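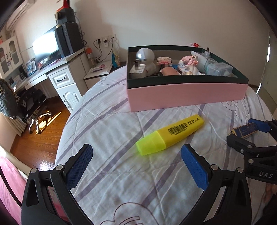

August, bedroom bench notes, small-item sorting

Started at 2:30 with Maya. Job for the afternoon was the odds and ends that live in the open storage box with the pink sides, plus whatever had drifted onto the bed. The quilt is a decent work surface as long as nothing has to stand up. Anything tall and light goes over when someone leans on the mattress, so stand those against the box.

Grouping we settled on:
Stationery: yellow highlighter. Cap checked, goes to the desk drawer.
Hair things: black comb. Bathroom, unless Afaf wants it kept with the dolls.
Toys and figures: robot with the domed head, pink and white building, peach plush doll, doll head. Body for the head not found yet.
Electrical: small white power adapter. No idea what it belongs to. Do not throw out until Wissam has tried it.
Small packets and boxes: leave closed, stack at the end.

The adapter is the one that bothers me. We have a bag of 25 of them in the hall closet and I don't want to add another without a tag on it. Masking tape and a pen will do.

Second pass at 4:10. The plan was to fill the box from the back, tall things first, and keep soft toys out of it altogether. A glass bottle does fine in a corner — it has two walls to lean on. The clear plastic container can sit flat and take the small stuff. Rigid cases go in on edge.
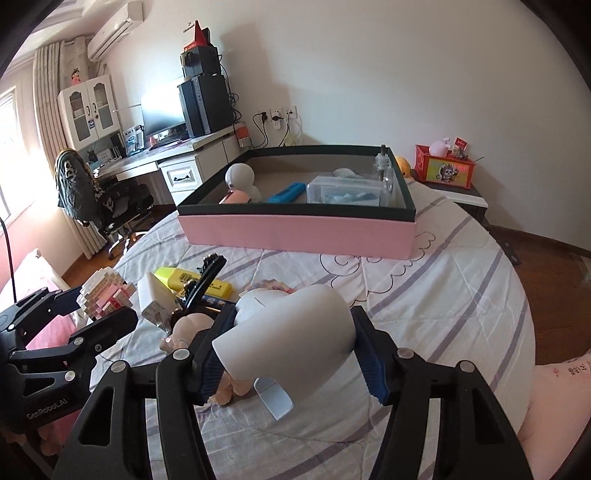
Plush toys are a separate problem. They take up far more room than they deserve and they hide whatever is under them. Rasha suggested a net over the nightstand. I would sooner use a second box, same size, lid optional. The Kunby one in the hall is 700 mm long and should slide under the bed, but measure the clearance before carrying it up.

Pillows off the bed next time before we start.

Still open:
Label for the adapter, then over to Wissam.
Ask Afaf about the comb.
Look for the doll body, try behind the desk.
Nightstand top, not touched today.
Write up the box order for Walid so he can do the other room the same way.

Stopped at 5:20.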